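Home | Visits | Notes | Archive | Contact

Filed under: Out and About

An afternoon at the Ivaser open day, Bimstead
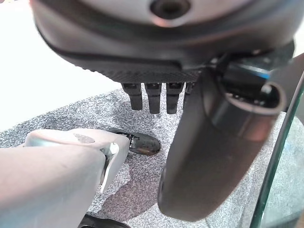
House rules before handshakes

I had been looking forward to this one since April, and Ivaser did not disappoint (the coffee was good too!). Our host was Abenezer Woldegiorgis, who looks after safe practice for the robot hands, and he kept our group of 15 happily at the door for longer than planned while he went through the rules.

The one I liked best is that every hand has its own page in the log, and any change to a finger or a thumb gets written up before the arm is powered again. They are up to entry 422, and he let us leaf back as far as 337, which was a note on a thumb joint in somebody's very tidy handwriting. Four black fingers in a row and a great big thumb look sturdy enough, but he asks his people to treat them like a car door, and keep their own fingers well out of the gap.

Speeds are held to 80 percent whenever visitors are in, and only the person holding the stop button may say "go." We asked whether that slowed the work down, and he said yes, cheerfully, and moved on to the next page.

I came home with a copy of the checklist, and our own shop in Beyene is trying it out this month.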